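4.2 Small drawers, raised shelves and the things that live on the counter

We came to the subject of countertop storage a little sideways. The first round of home visits was meant to be about cupboards, and in particular about how high a shelf can be before people stop using the back of it. But whenever we asked someone to show us where they kept things, they tended to turn to the counter first, put a hand on whatever was standing there, and tell us a story about it. By the second week of visits we had rewritten the interview guide so that the counter came before the cupboards, and the material in this section comes from that second version.

Across the households in the Jusumwood sample we logged 1157 separate items kept permanently on kitchen counters. By "permanently" we mean that the person answering said the item would be in the same place tomorrow morning, whether or not it had been used. Of these, 881 were used at least once in the diary week. The remainder were a mixed and rather lovable lot: jars of lentils bought for a soup that was made once, mugs kept for a visitor's favour, a pepper mill that had stopped grinding and was still, we were told, "part of the family."

Drawers that sit on the counter behave differently from drawers built in underneath it. A built-in drawer usually has a job, and the people we spoke with could name it straight away (cutlery, tea towels, the one with the batteries). A small freestanding drawer box hardly ever had a job that anyone could put into a word. It was where a thing went when its owner was halfway through doing something else. Hiwot Gebru, who carried out most of the visits and has a gift for getting people to open drawers they would sooner leave shut, began recording these as "pause drawers" in her notes, and the name has stayed with us through several drafts.

Pause drawers were nearly always shallow, and that seems to matter. In a deep drawer a folded cloth or a scrunched bag sinks and is forgotten. In a shallow one it lies in plain view the moment the drawer is opened even partway, and several people said that this small reminder was enough to get them to deal with it. Others said just as cheerfully that they had been looking at the same crumpled thing for months and had grown fond of it.

The raised shelf is the natural neighbour of the pause drawer, and we found the two placed close together often enough to treat them as one arrangement (Figure 4). A low stand lifts a plate or a cup clear of the working surface, so the area in front can be wiped without moving everything twice. Fruit was a great favourite for this spot. People liked the colour of it, and they liked that it could be seen from the doorway by anyone who came in hungry.

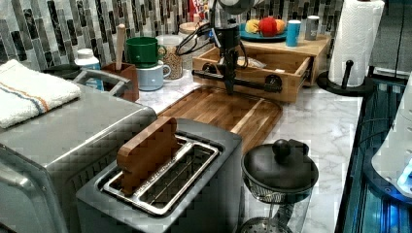

Figure 4. Shallow drawer box, partly open, in front of a raised wooden stand holding a plate of fruit, a cup and a canister.

Paper towel deserves a paragraph of its own, as it gave us more trouble than anything else in the coding. It is tall, it is used many times a day, and it is seldom given a proper home. Participants put it wherever there was a gap at the end of the counter, and then arranged the rest of their habits to suit. One woman walked us through making breakfast and reached across her toaster for the roll on four occasions, laughing harder each time. We had at first coded the roll as a cleaning item. After the Cavalcanti visits we moved it to a category with the utensil holder and the everyday mugs, which are likewise things people expect to lay a hand on without looking.

Stacked mugs raised a related question. A mug sitting on top of another saves a little room, and most participants who stacked theirs did so with no particular plan. When we asked which mug was used more, though, the answer was the top one in almost every home, and the lower one had become a sort of pedestal. Here again the counter shows the order in which things are reached for, and we return to this in Section 4.3, where the diary entries are set beside the item log for each household.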